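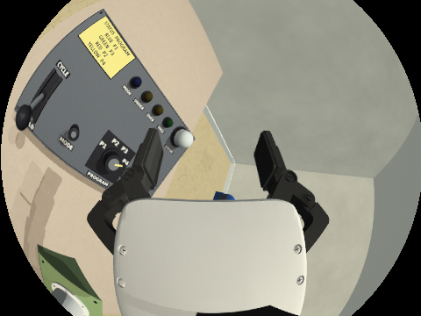 Labels People Read: notes for the afternoon talk

Good afternoon, everybody, and thank you for coming back after lunch! I'm Hatem Mahrous, and I've spent 20 years writing the small words that go on equipment, at Rirkden and then at Parkach.

(Pause. Let people find seats.)

Start with the kitchen story. My mother had a washer with a dial that said "Normal II." She used it for years and never knew what happened to Normal I. Ask who has one at home.

Color and words together

Some of your visitors can't tell red from green, so always write the color's name too, and keep it short.

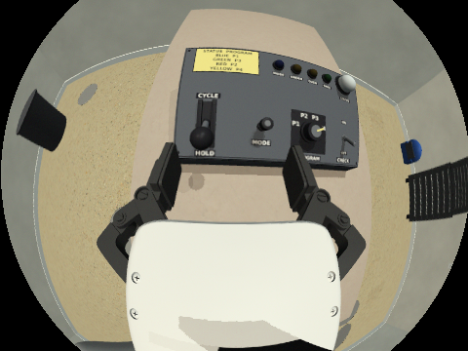

Yellow label with color names and program codes, "BLUE P1" to "YELLOW P4."

Go slowly over this part. At Te Moana we rewrote 105 labels, and the ones people thanked us for were the plainest (I still have the postcards).

Where the label goes

Tell the elevator story if there's time. Then: walk up to your own equipment as a stranger would, bags in hand, and see what you read first.
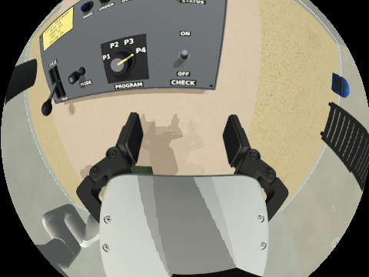 Gray control panel on a tabletop.

Questions until 3:30. Handouts are by the door, so please take two!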